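How I re-wax my old jacket (and how you can do yours)

Print this page | E-mail to a friend

I've had the same waxed cotton jacket for longer than I've had my car, and every September I tell myself I'll do it properly before the rain starts. Usually I get round to it in the middle of winter, when the shoulders have already let the water through on the walk home. If yours is going pale along the creases and the rain soaks in instead of beading up, it wants doing.

You'll need a tin of wax dressing, an old sponge, a lint-free rag, a hairdryer and a pan of hot water. I use the Orkero stuff in the flat tin. I tried the Climitz one for a couple of years and it's fine too, but it smells like a garage and my jacket lives in the hall, so I went back.

First, clean it. Please don't put it in the washing machine! Hot water and detergent strip everything out and you'll never get it quite right again. Cold water and a sponge, that's all, and a soft brush for the dried mud round the hem. Empty the pockets while you're there (I found a bus ticket and half a biscuit). Hang it up overnight somewhere airy and leave it until it's dry right through, seams as well.

Next day, stand the tin in the pan of hot water with the lid off. Give it a good while. You want it properly runny, like cooking oil, and if it starts to go cloudy as you work, top up the hot water. Don't let any of the water slop into the tin.

Lay the jacket out flat on newspaper on a big table and start with the back, as it's the easiest bit to practise on. Dip the corner of the sponge, wipe off the extra on the rim, and rub it in with small circles. Thin is good. My first go I put on far too much and stuck to the seat of every bus in town for a month.

Seams next, and go over them twice. The shoulder seams and the tops of the pockets are where mine always leaks. Keep well away from the corduroy collar and the lining, and don't wax inside the pockets unless you like greasy keys.
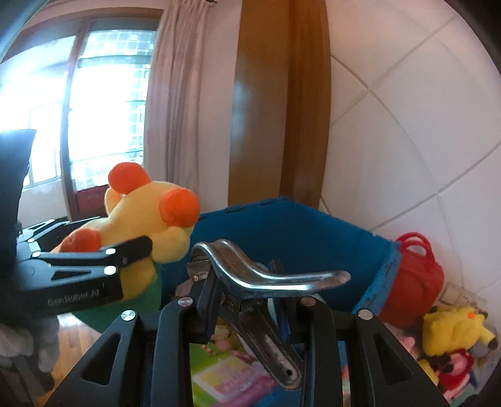
Then comes the hairdryer, which is my favourite part. Set it to warm and move it slowly over each panel, following along with the rag, and the blotchy patches melt in and go smooth. It's very satisfying! Do the sleeves last and turn them as you go so you don't miss the underside.

Hang it on a wide hanger away from other clothes for at least a night, two if the house is cold. It'll feel a bit tacky to begin with and that wears off.

If you've got an actual tear, patch it before you wax, because no glue or iron-on patch will hold afterwards. For anything worse than a small rip I'd take it to Nikolovski on Plivatska, they did my zip and the stitching has outlived two pairs of boots.

Posted 2019-02-22

77 shares | 535 comments

Questions? Use the contact form | Copyright, all rights reserved | Back to top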